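Sun 20 October
Posted by the build lead, student robotics club notebook, Breltodton

Entry covers the bedding subtask for the Rungate event. Continues from the June entry on finger geometry. Table setup and scoring notes are in the shared folder, not repeated.

Rungate task sheet, revised version: a bed with mixed soft items on it, items to be picked up, folded or moved, bed left flat. Score is per item, with a deduction for anything that ends up on the floor. We have been training on towels and single T-shirts on a flat table, and the policy is decent at that. It has never had to deal with one soft thing lying on another soft thing. Most of today went on that.

Hardware as of this morning: Grilleo hand tool, second print of the fingers, blue pads. Wrist strap moved one hole tighter than in the last entry. Pivot screws checked before the first take and again at lunch. One on the right finger had backed out a quarter turn, so it got thread locker. The trigger return spring is still weaker than I would like – the fingers open to full width but take their time over the last few millimeters. Acceptable for slow fabric work. It won't be for the sorting subtask.
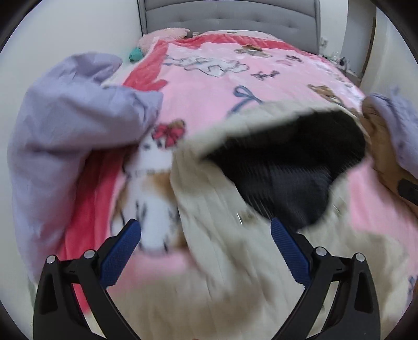
Thick fleece is the main problem so far. The pads were chosen for thin cotton, where the fine texture bites and a light squeeze is enough. Fleece compresses first, and the fingers close a long way before there is any real load on the cloth. With the cream piece over the pink printed blanket, both are fleece, and a grip that goes too deep picks up both layers. The operator's instinct is to use the free hand on the lavender cloth at the side while the tool is over the middle, and I have decided to allow that in the demonstrations as long as the hand does not touch the item being gripped. The Rankin arm setup has a passive clamp that can stand in for the second hand. Needs to be written into the protocol before the next session so that everyone does it the same way.

Fast lifts are a separate issue. When the cream item comes up quickly it smears badly in the video and the tracker has little to hold on to. Exposure is already as short as the room light allows. Options: more light, or slower hands. Went with slower hands for the afternoon. Asked operators to pause for a beat after closing and again before release. Takes get longer but the segments are easier to label.

Counts for the day:

Takes started: 72
Takes kept: 50
Reasons for rejection: tracking lost, card full, operator restarted partway through. Tracking loss was by far the most common and clustered in the takes where the tool went low over the blanket with little else in view. A plain wall gives the tracker nothing either. Headboard with stitching is better than I expected, and the takes that keep it in view hold together well. Suggest starting each take with a slow sweep across the headboard.

The total across all sessions is now some 2000 takes, though the June ones used the old fingers and I would not mix them in without checking. The pad offset changed between prints and the calibration file for the first set is missing. If anyone has it on a laptop, put it in the folder.

Next: approach angle. We compared a steep approach, tool nearly straight down, with a shallow one sliding in along the surface. Shallow is better for separating layers. Steep is better for anything padded, where there is enough height for the pads to come in from both sides and close on a fold. Operators tend to mix the two within one take, and I don't want to ban that, but the label should say which was used for the first contact.

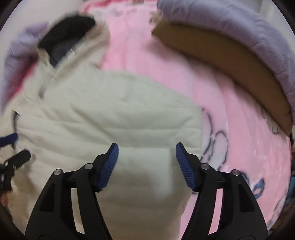
Open fingers over the quilted item, pink blanket to the right.

Quilted surfaces gave fewer double picks than flat fleece. My guess is that the stitching lines leave ridges for the pads to catch. Would need a proper comparison with the same operator and the same starting pile before I put it in the report. Width is the limit on the thicker folds: with the fingers fully open there is room, but a bunched collar or hood area may be close to what they can take.

Color is also worth a note. The segmentation model we borrowed from the sorting subtask separates cream from pink without trouble. It struggles with the lavender cloth in shade, and it breaks up the blanket print into separate objects, each cartoon outline getting its own mask. Retraining on plain fabrics will not fix that. We need more printed ones in the set.

To do before the next session:
– Replace trigger spring, 2 spares in the drawer.
– Write the free-hand rule into the protocol.
– Add a first-contact field to the label form (steep / shallow).
– Find the old calibration file or mark the June takes as unusable.
– Ask Rungate whether items may be moved to a chair, or only to the far side of the bed. The task sheet can be read both ways.
– Clear the cards. Both were full at the end.

Upload started before we left. Checksums to be compared tomorrow.

Recent entries
Finger geometry, second print
Towel folding: label form changes
Rankin arm: passive clamp mount
Grilleo trigger spring measurements
Rungate task sheet, our questions so far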